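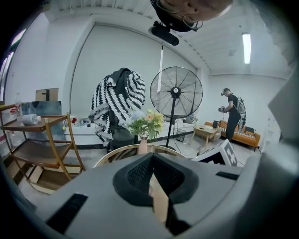 Workshop tips: keeping the software side of hand-held gripper recording in order

Clocks first. Sync every recorder to the same host before the session and again after the lunch break. Two head cameras and two grippers drift apart at different rates, and a 15 ms offset between the wrist view and the head view is enough to spoil grasp labels. Somov writes the offset into the session header. Read it there and don't estimate it from the video.

Lock exposure. Auto exposure under ceiling tubes makes the tracker lose features each time the gripper tilts up. Set the shutter to a multiple of the flicker period for your mains frequency, set gain by hand, save both as a profile, and load the profile by name at startup.

White rooms need help. Bare walls and slatted ceilings give the pose estimator either no features or the same feature repeated. Leave patterned things where they are: a zigzag blanket over a chair, a cushion, a vase of flowers on the table. Switch a standing fan off, or mask it. Moving blades behind a wire grille produce matches that pass the first outlier check and fail the second, and the map is bent by then.

Marker panels. Wipe with a dry cloth. If a panel has been taken off and put back, rerun the extrinsic calibration even when it looks seated. Reject the result above 0.4 pixels reprojection error and repeat with slower motion.

Mask other people. With two operators in one room, each will cross the other's view. Run the person mask before mapping. In Skiren the order of the two stages is set in the pipeline file, and the default is wrong for this use.

Cap the feature count. We use 3000 per image for the head view and 418 for the gripper view. Higher values slowed relocalization and did not reduce dropouts.

File names. Room, operator, task, take, in that order, with zero padding. Take 254 must sort after take 99. Hòa Đàm's rename script handles old folders; run it with the dry-run flag and read the list.

Planner replay. Before deleting raw video, replay each trajectory in Hakala against the arm's joint limits. Folding a towel at waist height is usually reachable. Reaching down to a wastebasket on the floor often is not, and those takes should be tagged for base motion and kept.

Disk space. Grakden stops writing without a warning when the card is full. Put a free-space check in the start script and make it refuse to record below 10 percent.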